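Two weeks with the new fingertips

Filling a mug from the drinks dispenser is the task I keep coming back to when something on the arms changes.
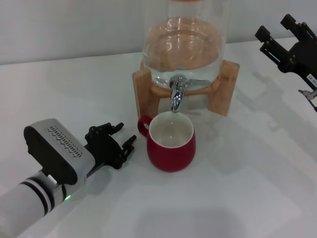 Märta Engström wrote to me that a spigot test tells you more about the wrist than the gripper, and that I should be pushing the lever with a closed fist before I blame the fingers for anything. She has a point, so I ran it both ways.

The old tips were flat with a thin rubber pad. The new ones came from Söderlund and are slightly hooked at the end, with a softer pad that you glue on yourself. I let the glue sit overnight. The sheet in the box says 30 minutes, and the first pad I did by the sheet came off in the middle of a run.

I did 17 fills with each set. The left arm holds the mug by the handle and the right arm works the lever. With the flat tips I lost the mug handle 7 times, mostly at the moment the mug was lifted and the weight of the water came on. With the hooked tips I lost it twice. Both of those were my fault, as I had the approach angle too steep and only one finger went through the handle.

The lever is a different story. The hooked tips catch on it when they let go. Twice the right arm drew back and pulled the lever with it, and I had water all over the table. Pushing with the gripper closed, the way Märta suggested, fixed that. It also made the push easier to repeat, and I could drop the speed limit I had put on that part of the move.

The camera was more trouble than either gripper. Clear glass with water in it gives bad depth readings, and the chrome on the spigot is no better. I ended up teaching the lever position by hand and using the camera only to find the mug. Red against a white table is about as easy as it gets, so I don't expect this to carry over to the plain glasses.

Controller settings, for anyone with the same setup: I lowered the grip force a little from the default and left everything else alone.

Next I want to try the Berimside pads on the same fingers. Asanka Bepari has a spare set and is mailing them in December.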